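Skero balcony solar kit: six months of bills later
Jun 13, 2023

Skero says its two-panel balcony kit will "take a bite out of your power bill." I put mine up in December, so I have had a dark half-year and a brighter one to check that against, and the bite is small.

The kit is two panels, a microinverter, a cable that plugs into an outdoor outlet, and a bag of railing hooks. I paid $393 on sale. The phone app is free, though it wants an email address, your location and permission to send you "energy tips." I refused the tips and got them anyway.

Setting it up

Skero claims 30 minutes. Hanging the panels took most of a Saturday morning, and the paperwork took far longer. My utility wanted a form, then a different form, then a drawing of where the outlet was. Check with yours before you buy. The box mentions this in small gray type on the bottom flap, after you've already paid for it.

The hooks fit round railings only. Mine are square, so I had to buy a set of clamps from Tolton, and those are better made than anything Skero put in the box.
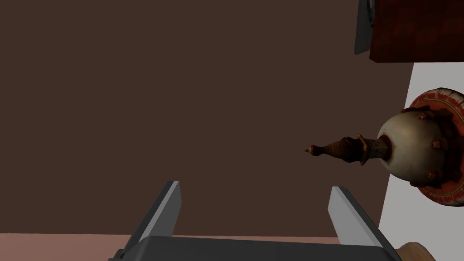 Boutros wrote in to say the square clamps are sold by Skero too, under the accessories tab, and that the utility form took him two days and no drawing. His railing faces south and he is happy with what he gets. Fair enough. I still think a kit should come with the parts that hold it up.

What it made

From the day I switched it on through the end of May, the app credits the panels with 224 kilowatt-hours. I don't fully trust that number. The app counts everything the inverter puts out, including the middle of the day when I'm at work and the fridge is the only thing running. Whatever the fridge doesn't use goes to the grid, and my utility pays nothing for it.

My own plug-in meter read lower than the app every week I compared them. Skero's support told me the difference was "within tolerance" and would not say what the tolerance was.
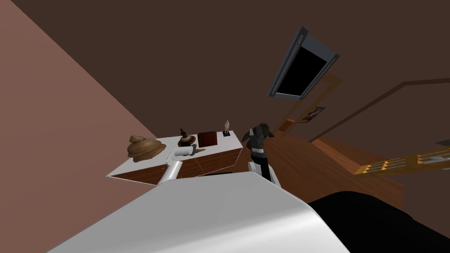
Simulated view, with the furniture at a steep tilt.

The savings calculator on the Skero site assumes you use every bit of power the panels make, and that rates climb each year. Take out both of those and the payback date slides a long way off. It also prints a lifetime carbon figure, 2647 pounds in my case, with no note on how long a lifetime is.

I looked at the Lova kit as well. It costs more and adds a small battery, which would fix the midday problem – if the battery lasts, and the warranty on it is shorter than the one on the panels. 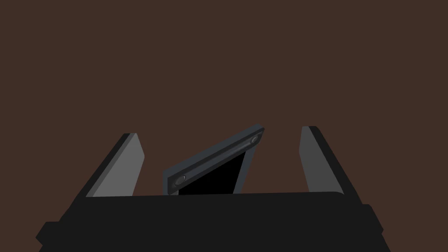 Should you buy it?

If you own your place, have a sunny railing and someone is home during the day, maybe. Renters should get the landlord's answer in writing first. The panels themselves seem solid and have been through some ugly wind without shifting. I'm keeping mine up, mostly since the work is done, but I wouldn't pay full price for it and I'd ignore the calculator completely.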